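# Enseñar a recoger con la pinza de mano: ¿la colcha ayuda o estorba?
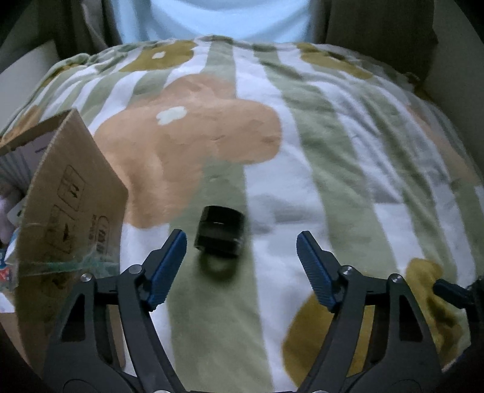

## Mensajes

**leen_ch** escribió:

¡Buenas! Sigo con las demostraciones a mano para la tarea «recoger de la cama y meter en la caja». He pasado de la mesa lisa a una colcha de rayas y flores y me lo estoy pasando en grande, pero la política entrenada solo con mesa va fatal en tela. Llevo 90 demos sobre la colcha. ¿Sigo con la misma o cambio ya de fondo?

**tonu_strazds** escribió:

Cambia ya. Con tanta flor, el modelo se te agarra al estampado y luego lo pones sobre una manta gris y se pierde. Yo haría 20 con cada tela que tengas por casa, aunque salgan feas.

**bayu_s** escribió:

No lo veo, Tõnu. En Drenwood hicimos 200 con un solo fondo antes de variar nada y el agarre salió mucho más estable. Primero el gesto, luego la variedad. Eso sí, abre bien la pinza antes de bajar. El objeto negro queda entre las dos almohadillas azules con hueco a ambos lados, así me gusta a mí.

**leen_ch** escribió:

> abre bien la pinza antes de bajar

Eso lo aprendí a base de borrar demos, jaja. Lo que me cuesta es el ritmo: si bajo deprisa la imagen sale movida, y un cilindro oscuro y brillante ya es difícil de por sí.

**Nest_M** escribió:

Baja más despacio los últimos centímetros y ya está, ¡se nota muchísimo! Y vigila los pliegues: en tela blanda las puntas enganchan la colcha y te llevas medio estampado en la pinza. Yo entro un poco más alto y cierro sin apretar contra el colchón.

**tonu_strazds** escribió:

Con lo de los pliegues de acuerdo. Con lo de las 200 del mismo fondo, no. El conjunto de Claltier que uso tiene 2,107 episodios y lo que más le cuesta es justo el fondo nuevo.

**karim_d** escribió:

¿Y por teleoperación? Yo tengo el brazo con mando y tardo casi 80 segundos por demo, pero al menos lo que grabo es lo que el robot puede hacer.

**bayu_s** escribió:

Karim, a ese ritmo te aburres antes de llegar a nada. Con la pinza en la mano vas volando y el gesto sale natural.

**karim_d** escribió:

Natural para tu muñeca, que gira como le da la gana. La mitad de mis demos a mano eran imposibles para el brazo.

**leen_ch** escribió:

Pues mezclo: termino esta tanda sobre la colcha, doy la vuelta a la caja de cartón para que no esté siempre a la izquierda, y luego toallas y sábanas. ¡Qué ganas de verlo! Karim, ¿me pasas tus límites de muñeca para filtrar las mías?

**karim_d** escribió:

Te los mando esta noche por privado.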